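Workshop notebook, Trornstead activity room
Entry for May, afternoon session
Present: Genalyn Talavera, Hatsue Amano. Entry written by G. Talavera; to be read by S. Vasylenko before the next sorting.

Purpose. To continue the review of the games and sports stock received from the Reltholm store and to settle how the small items are to be kept. The previous entry left open the question of chess pieces, which had been placed in the same bin as the general toys. Three sets are now affected and the matter should be closed this month.

Method. Items were sorted at the long bench by size first and by use second. Sorting by use alone was tried under the Jestimbridge arrangement and gave poor results, as many small toys belong to no particular game and were moved from one bin to another at each review. Anything under 48 mm in its longest dimension goes to a lidded tray. Larger items go to the open shelving. Boards are stored flat, with nothing on top of them.

The marble-patterned surface was used for laying out. It wipes down well but the white veins make small pale pieces hard to find, and H. Amano asks that a plain dark cloth be put down whenever white chess pieces or other light-colored parts are being checked. Agreed. A cloth measuring 400 by 200 mm is sufficient for one set and one has been cut. 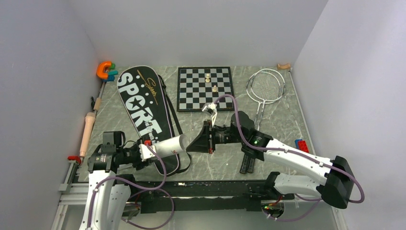
Work surface with sports items and small toys. Chessboard at upper center, two white pieces standing.

Chess sets. The board with the black border is to be kept as the reference board. Its squares are clear and any replacement pieces should be tried on it before a set is passed as complete. A set with a missing pawn may still be issued for teaching the moves, provided the label says so. A set with a missing king may not be issued. M. Onyshchenko has previously asked whether odd pieces from different makers may be combined. The answer for now is yes within one color, if the base diameters agree to within 2 mm.

Sports items. No change to the shelving plan. Items for outdoor use should be brushed off before they come back to the bench. Grit was found in the bottom of the blue tray again and the tray has been washed and left to dry on the rack by the sink.

Bottles and tubes. Plain white cylindrical containers should not be returned to stock without a written label. A faint maker's mark is not an adequate label. Najwa Abu Hammour has the label tape and has been asked to leave a roll in the bench drawer.

Points outstanding.
1. Agbenyega trays: lids do not close fully on the second pair. Return or trim. S. Vasylenko to decide.
2. The inventory sheet still lists chess and checkers on one line. Separate them.
3. Small toys without a game: propose one common bin, reviewed twice a year. No objection from H. Amano.
4. Confirm with Reltholm whether a further delivery is expected. The lower shelf must be cleared beforehand if so.

Correction to the previous entry: the narrow bin was recorded as full. It was full of packing paper. The paper has been removed and the bin is available.

G.T.

Added later, H.A.: dark cloth is in the second drawer, folded, under the rulers. Please put it back there.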